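Brarkus bench log, March. Thread on the CPU swap cell I've been putting together in the garage. Long, mostly numbers and complaints.

Goal: take a Xeon out of its tray, carry it over an opened workstation, set it flat in an LGA socket. No vacuum pen. Two parallel fingers only, same gripper I use for everything else on this bench.

Arm is a Pinto with the long forearm. Controller is a Nistero board running my own firmware. Wrist camera is the small one, fixed focus, mounted looking down between the fingers.

First problem was finger geometry. Flat pads grip the substrate fine but tilt the part as soon as one side touches first. Went through nine finger revisions. Current pair is printed in matte black, with a hole through each finger for the alignment pin I use during calibration.

Matte matters. The heat spreader is brushed metal and the old glossy fingers put a second highlight right beside it. The edge finder locked onto the wrong one on most approaches.

Socket detection is separate from part detection. I fit the rectangle of the metal retention frame and ignore the contact field entirely. The contacts throw speckle that moves with every light change.

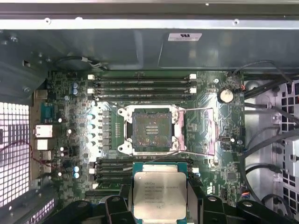
Xeon in the fingers over the lower memory slots, socket open, load lever swung out to the right.

Approach path comes in low over the memory bank on the near side. Clearance to the slot latches is the tightest part of the move. A populated bank would need a different path, and I haven't written one.

Descent is force limited. Threshold is 40 grams on the wrist cell, then stop, back off, re-center, try again. Three tries and it aborts to the tray. Bent contacts are not something I want to learn to fix.

Cycle log so far: 192 full runs on a scrap board, with a dead CPU. Abort rate dropped after I slowed the last 9 mm. No surprise there.

Release is still bad. The left finger lets go slightly ahead of the right and drags the part sideways. Suspect the linkage – there is play in it I can feel by hand. New bushings are printed, not fitted.

Lever and load plate stay manual. I tried hooking the lever with a fingertip and the arm ran out of reach before the lever was down. Might revisit with a hook tool, might not.

Software: the planner is Genon, my own fork, 459 lines after I deleted the parts I never called. Config is one text file. No GUI and there won't be one.

Someone asked about static. Bench mat, grounded chassis, and a ground lead down the arm. Fingers are plain filament for now. Dissipative filament is on order.

Next up: bushings, then another batch on the scrap board with the lights moved. Will post the force traces – the raw files, no smoothing.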